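Why I Stopped Hiding the Shiny Things

11 shares | 3 comments

For many years I believed that a room must be quiet. I kept everything matte and gray, and when I received a polished bowl as a gift, I put it in the closet. Now I think I was wrong, and I want to defend the smooth and shiny object.
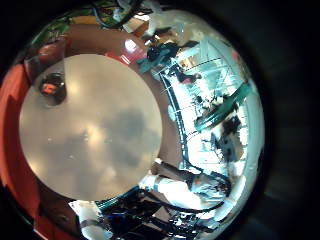

A plain surface is never really plain when there is light near it. People tell me that beige is the color of giving up, and I understand them. But a pale round shape on warm brown can be enough for one corner, if the brown has some gloss and can catch a bright spot of light. I would not cover it with a cloth.

My second argument is about plants. Many decorators, also the ones at Baltley where I bought my shelves, advise to keep greenery away from smooth things, so they do not compete. I disagree.

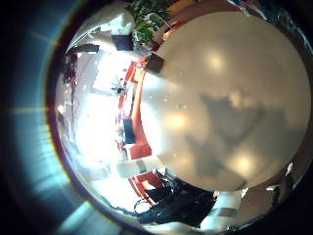

Cream and green, with some red-orange between them.

The leaf has many small edges and the round surface has none, so the eye can rest on one after it was busy with the other.

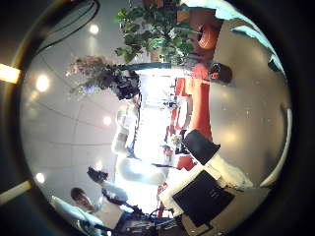

The problem of the ceiling

Small recessed lights are often called cold. In my opinion they are useful, but daylight should do the main work. Put your plants and flowers where the window can reach them, and leave the lamps for evening. In November I change my mind a little, I admit.

The last thing is metal. My neighbors say that it shows every fingerprint, and they are right. I wipe mine too often.
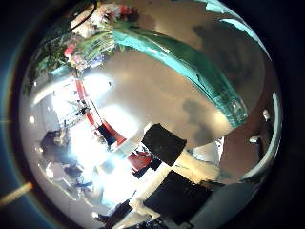 Still, I prefer to wipe a thing that gives something back to the room than to dust a thing which only stands there. If you own one polished piece, take it out of the closet and leave it near the window for a week.

Related
Five lamps I returned to the store
Is Stundero still worth the price?
Living with 163 books and one shelf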